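Slide 6 – small kitchens, shared kitchens

Good morning again, and do finish your tea, there's no rush at all. I want to spend the next 10 minutes on the kitchens at Rarkach, which I've grown terribly fond of over the winter.

(Pause for the handouts.) When we first opened the Moon building we had 2 kitchens for everyone, and the queue for supper at six o'clock was really something! So we asked people what they missed most from home, and the answer, again and again, was a bit of clear worktop – somewhere to put a bowl down and make a mess.

Next slide.

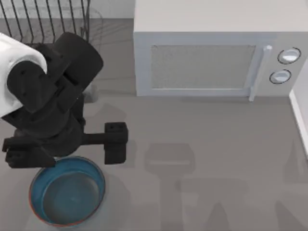 Blue bowl on a grey worktop, microwave behind.

Mention that Plarnanmont starts its own kitchens in February, then hand over to the Womumard group for questions.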